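Hajnalka Barta, Lovely Soriano, Norbert Kerekes
Unit supervisor: Hiba Semaan
Submitted Fri 24 December

# Indoor drying of small knitted items at Nurthorpe residence

## 1. Background

The laundry at Nurthorpe serves two floors of student accommodation. It has washing machines and one tumble dryer. Residents are asked to keep wool, acrylic knits and elasticated socks out of the dryer, and most of these items end up over chair backs, heaters and door handles. The residence manager, Cledwyn Gronow, asked our group to look at whether small items could be dried in the rooms on a compact rack, and how the rack and a basket should be arranged so that a resident can hang and sort a load without moving furniture.

The project covers layout, handling order and drying time for socks and other small knits. Sheets, towels and jeans were excluded at the first meeting. Washing temperature and detergent were held constant and are not discussed further.

## 2. Materials

### 2.1 Rack

Two racks were considered. The first was a folding wire airer owned by the residence. It was rejected for the sock trials on the grounds that its rails are spaced for shirts, and socks laid over them touch at the toe. The second was a wooden sock-drying rack, which we refer to as the Cedholm rack after the workshop where it was made. All results in Section 4 were obtained with the Cedholm rack.

### 2.2 Basket

The basket had to fit on the floor in front of the rack and leave the lower socks within reach. A deep hamper was tried and abandoned after one session. It held the full load, but the person sorting had to tip it to reach the bottom, and items already sorted fell back in. A shallower plastic basket was used from then on.

### 2.3 Load

A standard load was 18 pairs of socks plus mixed clothing, including at least one heavier knit. The heavier knit was included to check whether it could share the basket without hiding the socks. It was never hung on the rack. Knits of this weight stretch when hung wet and were dried flat on a towel.

## 3. Method

### 3.1 Layout

The rack stands at the back of the work area and the basket on the floor directly in front of it. Items travel a short distance upward when hanging and the same distance downward when unloading. We tested the basket beside the rack as well, on the left and on the right. Both side positions caused more dropped socks, mainly at the far end of the rack.

The heavier knit goes in last and stays on top of the pile. It is the first thing to be lifted out, and its colour makes it easy to find when the rest of the basket is tangled.
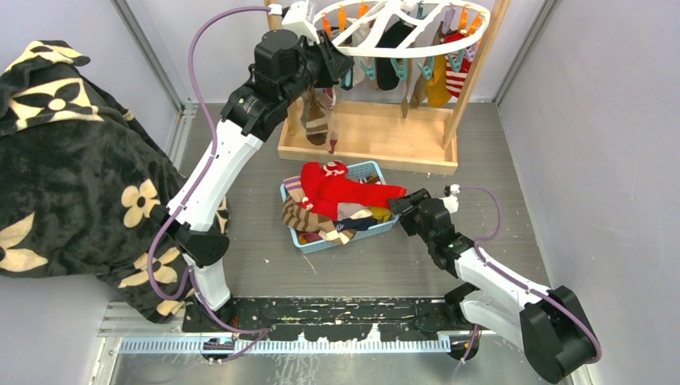
### 3.2 Handling order

1. Set the rack in place and check that it doesn't rock.
2. Place the basket in front, long side parallel to the rack.
3. Lift out the heavier knit and lay it flat elsewhere.
4. Pull socks from the pile singly. Do not pair them at this stage.
5. Hang each sock by the cuff, starting at the back.
6. Leave a gap between neighbouring socks.
7. Record the start time.

Pairing before hanging was the habit of all three of us at the outset. In the trials it lengthened the hanging stage, and the time was not recovered at the folding stage. Pairing is now done as the dry socks come off the rack.

### 3.3 Drying conditions

Trials were run with the window closed and the heater set to its middle position. Relative humidity at the start of each trial was 50 per cent, read from a desk hygrometer. On days when the reading was higher the trial was postponed. A sock was recorded as dry when its mass matched the mass taken before washing, to the resolution of the kitchen scale.

## 4. Results

Thin cotton socks reached their pre-wash mass first in every trial. Sports socks with a terry sole were the last, and the sole was consistently the limiting part. Turning these socks inside out before hanging shortened the drying time, though the effect was smaller than we had expected from the May pilot.

Hanging a full load took around 40 minutes less over the whole series once the unpaired method was adopted. The saving was largest for Norbert, who had previously matched socks by brand as well as colour.

Position on the rack had a measurable effect. Socks at the outer ends dried ahead of those in the middle, where air movement is poorest. The terry-soled socks should therefore be hung at the ends.

## 5. Limitations

The Nisten scale used for weighing drifts when moved, and it was moved between the second and third trials. The affected readings were repeated. Only one heater setting was tested. Wool socks were under-represented, as few residents were willing to lend them.

## 6. Recommendations

- Supply one sock rack per shared room, stored folded or upright behind the door.
- Use a shallow basket placed in front of the rack.
- Post the handling order from Section 3.2 in the laundry.
- Keep heavy knits off the rack and provide a flat surface for them.

A follow-up at Valdebenito house has been proposed for next year. The rooms there are smaller, and the front position of the basket may block the wardrobe door.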